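Search the forum
Packing and Removals — 257 views

MuireannOB
Members are asked to advise on flattening cartons before the Mendmont move in February. The residence holds 200.
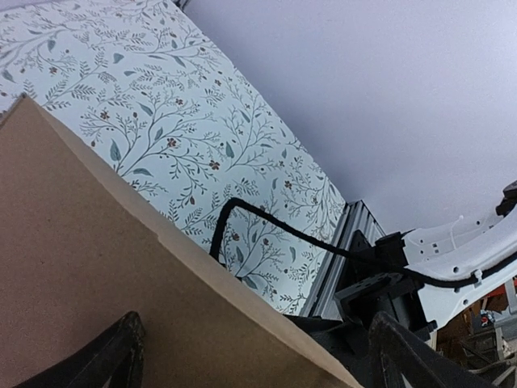
S_Naidu
Cartons should be stored upright, against an inside wall. Plain brown corrugated board creases readily along the top edge, and a leafy wallpaper with a pale ground will show every rub. I would place a sheet between the two.

cvilla
I must disagree. Upright board bows within a week. Kindly lay it flat.

MuireannOB
The corridor does not permit this — upright it is, with a sheet.

Shares 3 | Comments 4 | 1 min read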